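Buscar en el repositorio
Buscar
Lectura: 4 min · Compartido 31 veces · 4 comentarios

3. Disposición de los objetos en el escritorio
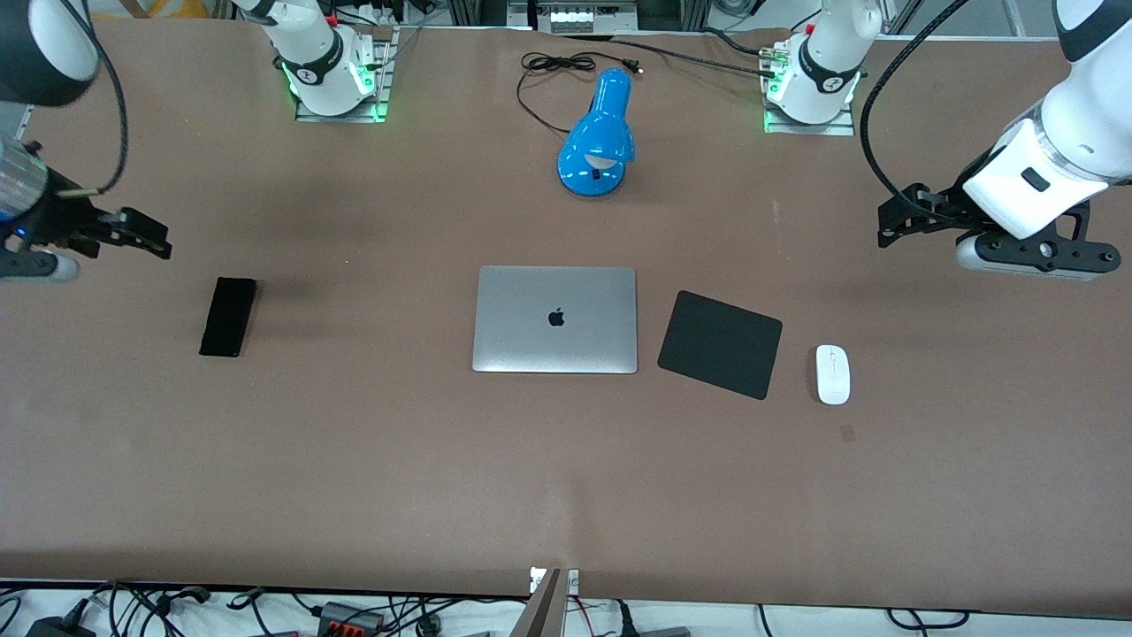
Figura 1. Elementos de escritorio sobre un tapete marrón: portátil cerrado, alfombrilla, ratón inalámbrico y lámpara azul.

El inventario de Vusteso distingue entre objetos de uso central y objetos de apoyo. El portátil pertenece al primer grupo; la lámpara, la alfombrilla y el ratón, al segundo. Siguiendo a Ahonen, entendemos por puesto recogido aquel en el que el portátil está cerrado y los demás objetos conservan un lugar reconocible, aunque no estén alineados entre sí.

La posición de la alfombrilla resultó más difícil de codificar de lo previsto. En la Figura 1 queda a la derecha del portátil, ligeramente girada, y el ratón está al lado, fuera de ella. En la primera versión del protocolo, redactada en febrero, un caso así se anotaba como desordenado. Orvokki Ahonen propuso separar dos variables, contacto (el ratón apoyado o no en la alfombrilla) y orientación (ángulo respecto al borde de la mesa), y con ese criterio se revisaron las 1261 anotaciones del corpus Clomley.

La lámpara se codifica por su distancia al borde posterior y por la dirección de la pantalla. El cable se registra aparte. Un cable en espiral que queda detrás de la base, como el de la figura, se considera retirado de la zona de trabajo aunque la clavija esté a la vista. Los cables que corren por el borde posterior de la mesa no entran en el cómputo.

De los puestos anotados en la sede de Bonditz, 53 presentaban el ratón fuera de la alfombrilla con el portátil cerrado. Yorath no recogió la orientación, por lo que sus datos se excluyen de la comparación del apartado 4. Las discrepancias entre anotadores se concentraron en los ángulos pequeños y se resolvieron por consenso.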